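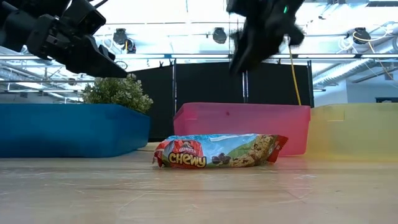

Ticket 581 - Sorting table, two-arm cell: protective stops during bin placement, and a disagreement about which rule applies
Last updated: Apr 5, 2022
Raised by: Nayara Teixeira
Assigned to: Ataberk Canpolat
Status: Reopened (again)
Site: Gusholm

Original report, Nayara Teixeira

The cell stops itself partway through a sort. One arm is waiting at the bins, the other comes across with a snack bar or on its way to get one, and both freeze. The Cordeiro controller logs "shared zone conflict" and sits there until somebody walks over and acknowledges it. I acknowledged it 11 times before lunch. I would like either a fix or a comfier chair.

The Elteo scheduler, which is supposed to decide whose turn it is, reports no errors of any kind. It has a lovely calm about it.

Already tried: restarting the scheduler, restarting the controller, restarting both in the other order. Slowing both arms down, which gave me the same stop later.

Ataberk Canpolat

Thanks. Please don't slow the arms to chase this one. It hides the timing and then I have to chase it too.

Can you tell me which version of the table rules you're working from? There are two in circulation. The older one says an arm may wait above a bin as long as its gripper is still. The newer one says an arm waits in its own park position, full stop, and only enters the bin row when the other has left. The scheduler was set up under the old one. The controller's zones were redrawn under the new one. If I'm right, they are both doing exactly as they were told.

Nayara Teixeira

Whichever one is taped up beside the operator's screen. It has a coffee ring where the version number should be.

Ataberk Canpolat

That's the old one. Please take it down.

Hsin-yi Poon

Before it comes down, I'd like it noted that I wrote the old one and it was fine. Waiting over the bin saves a long swing back to park, and on this table the long swing is most of the cycle. The new rule came over from the Cletitz line, where the parts are heavy and people reach in from the far side. We sort granola bars.

I'm not against the new rule. I'm against finding out about it from a fault code.

Tainá Brandão

Fair on the last point. The change notice went to the supervisors' list and stopped there. I'll own that.

On the rule itself: it doesn't care what's in the gripper. Two arms sharing a row of bins can do plenty of damage to each other over a granola bar. And "as long as its gripper is still" was never something the controller could check. It knows which zone an arm is in. It has no opinion on whether the arm is being still in good faith.

So the new rule stands. Ataberk, please change the scheduler to match the zones. Do not change the zones to match the scheduler, however much quicker that is.

Ataberk Canpolat

It's a lot quicker. Changing the scheduler.

Settings changed:
Wait position, both arms: moved from "above bin" to "park"
Zone handover: now needs a clear signal from the leaving arm
Handover delay: was 0, now 2000 ms while we watch it
Controller zones: untouched

Nayara, run it as normal and tell me what you get.

Nayara Teixeira

No zone conflicts. It's slow enough now that I can read between picks, but it doesn't stop.

New problem, though. It has begun refusing to start a run, with "setup check not confirmed". I confirm the setup check. It asks again.

Ataberk Canpolat

The new rules came with a setup checklist, and the start button is now tied to it. What are you ticking?

Nayara Teixeira

Everything. There's one box I tick in a spirit of optimism: "Only task items on the table."

Ataberk Canpolat

And is it only task items on the table?

Nayara Teixeira

Define task items.
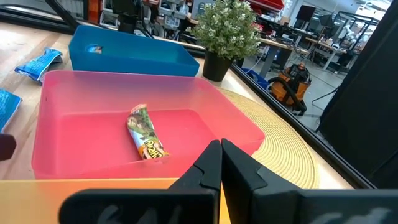
The bins are task items, clearly. So is the bar in the pink one. The blue packages on the wood to the left of the bins I would call task items that haven't been sorted yet. The plant is on the item list for this task, and so is the placemat, because somebody wanted clutter and wrote down which clutter. The list does not say where either of them goes. So I can follow the list to the letter with the placemat partly behind a bin, or with the plant in a bin, or next to one.

Yuxi Ren

I wanted the clutter. The table is meant to have ordinary things on it. If every run begins on a bare table with three bins squared up, we learn how it behaves on a bare table with three bins squared up.

What I'd ask is that whatever is out gets written down before the run. The plant can move. It can't move without anyone recording it.

Tainá Brandão

Agreed. The Cletitz wording assumes a bare fixture and we copied it straight over. Replacement text for that box:

"Every loose object on the table is on today's item list. Nothing loose is inside either arm's park area. Bins do not overhang the table edge."

Added under it, while I have everyone's attention:

Cables and hoses on the floor stay outside the marked walkway. This includes the shop vac, which is cleaning equipment and is not excused from the rule on that account.

A gripper is never used to nudge a bin straight. Stop the run and move the bin by hand.

If the checklist can't be confirmed truthfully, leave the box empty and raise a ticket. Ticking it in a spirit of optimism is what the old sheet was for.

Nayara Teixeira

Noted, and felt.

Ataberk Canpolat

About the refusal to start: it had nothing to do with what was on the table. The checklist form was saving to the old rules folder and the controller was reading the new one. You could have cleared the whole room and it would have asked again. Fixed the path. Please confirm.

Nayara Teixeira

Starts first time. I've put up the new sheet and thrown out the old one, coffee ring and all.

Hsin-yi Poon

Can we talk about the 2000 ms?

Ataberk Canpolat

It's there for watching. I'd like a full shift with no conflicts before I bring it down, and then I'll bring it down in steps. Each step gets a line in this ticket with the value and who changed it. Please nobody adjust it from the operator's screen, where I have just noticed it is adjustable.

Status set to Resolved, pending shift.

Nayara Teixeira

Reopening. It's running at 581 ms, I haven't touched it, and that's also the ticket number. Did someone type this into the wrong field?

Hsin-yi Poon

Possibly me. I was searching for the ticket.

Ataberk Canpolat

Delay back to 2000. Field locked on the operator's screen. Shift count starts over from now. Tainá, can we get "changes to timing values" onto the sheet as its own line, with a name beside it?

Tainá Brandão

Drafting it. It'll go to everyone who stands near the table this time, as well as the supervisors. Ticket stays open until the sheet is up.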